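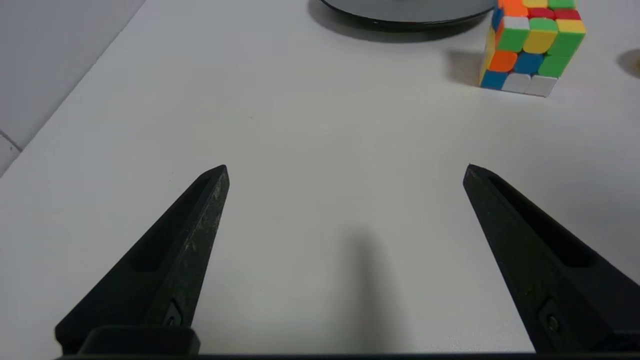

Forum technique Hakthorpe > Apprentissage par démonstration > Protocoles de collecte

Sujet : Guidage manuel ou téléopération pour la saisie du cube

prins_atelier
Bonjour à tous,
Notre service prépare une campagne de démonstrations portant sur la saisie d'un cube de couleur et sa dépose sur un disque sombre. Le protocole provisoire prévoit 100 démonstrations par téléopération, à l'aide du bras maître Zilleck. Deux collègues souhaitent que les 30 premières soient réalisées par guidage manuel, le bras étant conduit directement par l'opérateur. Nous sollicitons l'avis des équipes ayant pratiqué les deux méthodes avant validation du document.

jasard_lab
Bonjour,
Nous déconseillons le mélange des deux méthodes dans un même jeu. En guidage manuel, la main de l'opérateur entre régulièrement dans le champ de la caméra de poignet, et le modèle apprend en sa présence. Lors de l'exécution autonome, cette main n'y figure plus. Sur notre poste, 14 démonstrations ont dû être écartées pour ce motif.

metrologie_k
Je ne partage pas cette analyse. Si l'opérateur tient le bras au-dessus du poignet, le champ reste dégagé. Le guidage manuel conserve par ailleurs un avantage que la téléopération n'offre pas sur le matériel Zilleck : l'opérateur ressent le contact avec la table. Nos approches téléopérées se terminaient trop souvent par un appui des doigts sur le plateau.

jasard_lab
Le retour d'effort est en effet absent. Il convient toutefois de rappeler que les couples enregistrés en guidage manuel comprennent l'effort exercé par l'opérateur et ne sont donc pas exploitables tels quels.

metrologie_k
Sur ce point, nous sommes d'accord. Nous n'enregistrons que les positions, puis nous rejouons la trajectoire sans opérateur en relançant l'acquisition vidéo. Le procédé double la durée de séance, mais il règle également la question de la main.

collecte_nord
Bonjour,
Quelle que soit la méthode retenue, je recommande de fixer par écrit la position de départ : pince ouverte, doigts écartés, cube et disque visibles depuis le poignet. Chez nous, chaque opérateur avait adopté sa propre posture initiale, et les écarts ont été découverts tardivement. Il est également souhaitable de varier l'orientation du cube. Un cube toujours présenté par un angle conduit à une saisie médiocre dès qu'une face est parallèle aux doigts.

prins_atelier
Merci pour ces contributions. L'orientation du cube figurera au protocole. Concernant le rejeu, la remise en place de l'objet est-elle assez précise sans gabarit ?

metrologie_k
Un gabarit est nécessaire. Nous le retirons avant l'acquisition.

jasard_lab
Je maintiens ma réserve : une trajectoire rejouée ne contient aucune correction en fonction de l'image. Je suggère 70 démonstrations téléopérées, suivies d'une évaluation, avant d'engager le reste de la campagne.

prins_atelier
La proposition est transmise au responsable du poste. Le protocole révisé sera déposé dans cette rubrique après sa relecture.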